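La pince à main laisse échapper les sachets quand je relâche un peu l'effort

Posté par tufa_bricole le 17 mai 2021

Bonjour à toutes et à tous, et merci d'avance à ceux qui auront la patience de me lire ! J'utilise deux pinces Griment tenues à la main, une par côté, pour enregistrer des gestes de rangement qu'on rejoue ensuite sur un bras Idero. Tout allait bien jusqu'en avril. Depuis, la pince droite lâche les emballages plastique au bout de 3 secondes, alors que le carton tient sans souci. J'ai nettoyé les patins, resserré les vis, rien n'y fait. Une idée ?

Trellau

Bonsoir ! J'ai connu ça, et j'y ai passé un week-end entier (ma famille s'en souvient encore). Chez moi c'était un axe de biellette qui avait pris du jeu : les doigts se fermaient de travers et seul le bas du patin touchait. Pincez une feuille de papier en haut, puis en bas, et tirez doucement. Si elle glisse d'un seul côté, vous tenez votre panne.
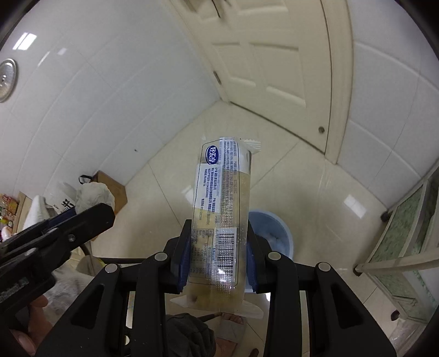
Les films plastique pardonnent très peu de choses, et c'est avec eux qu'il faut faire l'essai après réparation. Prenez un sachet long, tenu presque debout entre les deux patins bleus striés, et regardez si les stries appuient bien des deux côtés de l'emballage. Profitez-en pour contrôler les axes argentés des bras noirs, deux à gauche et deux à droite. Et surtout, ne rejouez rien sur le bras avant que ça tienne, un sachet lâché en plein mouvement peut partir loin !

mael_245

Pareil ici, j'ai changé les patins et c'est reparti. Bon courage.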